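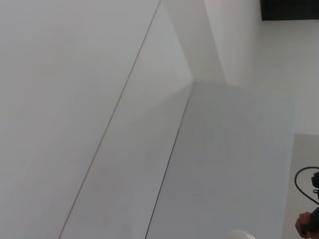
Do matching gifts bring new donors to a university legal clinic?
Mostly they bring back the old ones, a little earlier in the year.

Figure 1. Wekholm site.

4.2 Matching and donor behavior

We followed 988 donors to the Wekholm and Paterson clinics through one giving drive. When a match was announced in August, 95 of them gave within the day, and all but 9 had given before. Purves calls this "the choir paying twice," which is unkind to the choir, who paid once and merely hurried. The Lovia clinic offered no match, sent 2261 plain letters, and did nearly as well on postage and guilt. We could not separate the effect of the match from that of the reminder email, as the development office sent both before lunch.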